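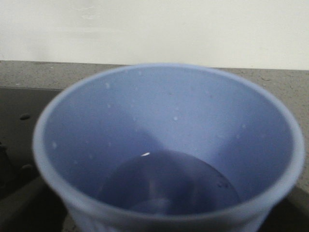 A blue cup by what may be a sink, as the wrist camera sees it.

I'm looking for people to try out the Flatum, our clip-on helper arm for home kitchens, and I'd love it if you were one of them. I look after home trials at Faltatska, so if you join in I'm the one who turns up at your door with the box and drinks your tea.

The trial starts in October and runs for 34 days. We need 19 households in and near Sternbridge, and I've already got a few keen ones signed up, so do get in touch soon if you fancy it!

What you'd be doing is fairly ordinary. You pick a handful of jobs from our list (moving cups, emptying them, putting plates in a rack, that sort of thing) and set the arm going on them once a day. It takes 55 minutes, and most of that you can spend doing something else in the same room. Then you fill in a short form on your phone. If the arm knocks your cereal on the floor I want to hear about it, and please be rude if it deserves it.

Cups are my big interest this time. A cup with a drop of water left in the bottom is a fiddly thing for an arm to deal with, and I want to see how the new Ayaaba software copes with the ones you've got at home – plastic, china, the chipped one at the back of the cupboard, all of them.

You'll need to be over 18, have a bit of clear worktop near a plug socket, and have wifi that reaches the kitchen. A sink next to the worktop is a big help. Small kitchens are very welcome, and so are messy ones (mine is both). You don't have to know anything about computers. I'm afraid we can't take homes with children under five on this round.

We pay £700 when the trial finishes, and you can stop early and be paid for the days you've done. The camera on the wrist only records while a job is running, and you can watch the clips and delete any you don't like before they come to us.

To apply, fill in the form on the Faltatska trials page and add a line or two about your kitchen and who lives with you. I read them all myself, usually after 7pm once my own washing-up is done, and I'll ring you back for a quick chat.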